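Household Paper Recycling in Sellmont
Student project report, November 2025

Background

Sellmont changed its paper pickup in September, going from every week to every second week. Our group wanted to know whether households were sorting paper differently after the change. We surveyed 19 homes on two streets, Hauser Street and the lower part of Zukolia Avenue.

Method

Each home weighed its paper for four weeks and wrote the weight on a form. Newspapers, mail, cardboard and booklets were listed separately. Wet or greasy paper was left out. Two forms came back with a week missing, and we used the other three weeks for those homes.

Booklets and folders were the hardest group to sort. Many people keep them for months in a basket or on a shelf before deciding, so they show up in the totals all at once.
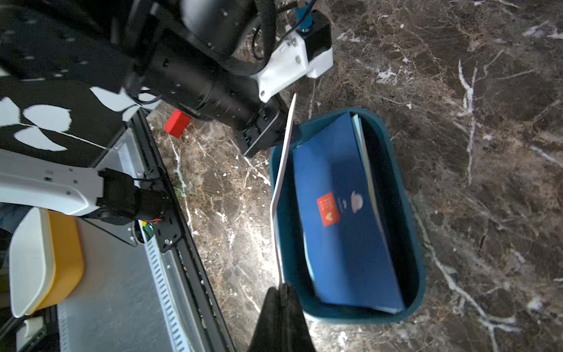

Results

The total for all homes was 1,416 pounds. Cardboard was the largest part, mostly from deliveries. Mail was second. Homes with a garage stored more between pickups, and apartments put more paper in the trash.

Limits

We had no weights from before the change, so we could only ask people what they remembered.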